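Plidard Rooms, shared workplace, second progress report
To: Diria Fund, small grants office
Date: 03/08/2021

Dear colleagues,

With this report we inform you how the furnishing of the meeting rooms goes since our first letter. The grant was given for 6 rooms in the old Caputo building. Four of them are now furnished and in use, and two are waiting for tables.

Tables and chairs. All tables come from Vasier, in dark gray with a wood-grain surface. We had at first asked for a lighter color, but the supplier could not promise it before April, so we accepted the gray. The chairs are black office chairs on the same order. Of the 30 chairs we ordered, all were delivered. One had a broken armrest and was replaced without cost.

Walls and floor. In the brick room we decided to keep the red brick as it is. The painter had offered to cover it with white, and we have saved this money. The brown plank-look floor was laid in the four finished rooms. In the fifth room the old carpet is removed, but the floor below is not even and must be corrected first.

Lamps. The ceiling light was the most frequent complaint in our questionnaire of last year. We therefore bought table lamps with a round white globe and a gold-colored foot. The price was 137 for each lamp, a little above the plan, and we took the difference from the money saved on painting.
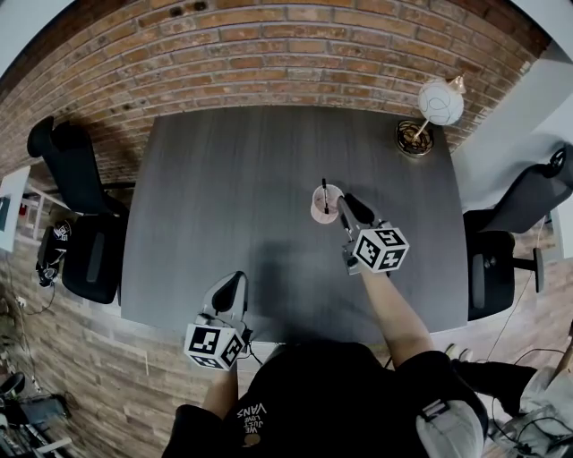
Two of the tenants wrote to us after the first month that the lamp is pleasant for a talk between two people, but for reading printed plans they would still like a stronger light. They also asked if the lamp could be moved to the wall side when more people sit at the table. We find both wishes reasonable. We will test a second type of lamp in one room before we order more.

Use of the rooms. Until the end of last month we had 306 bookings, mostly for short meetings. Afternoons are nearly full, mornings are still quiet. We think to lower the morning price.

Open points:
- correct the floor in the fifth room
- delivery of the last two tables from Vasier
- door of the second room, which does not close well
- coat hooks, forgotten in the first order

We do not ask for additional money at this time. The invoices are sent separately by post.

With kind regards,
The office of Plidard Rooms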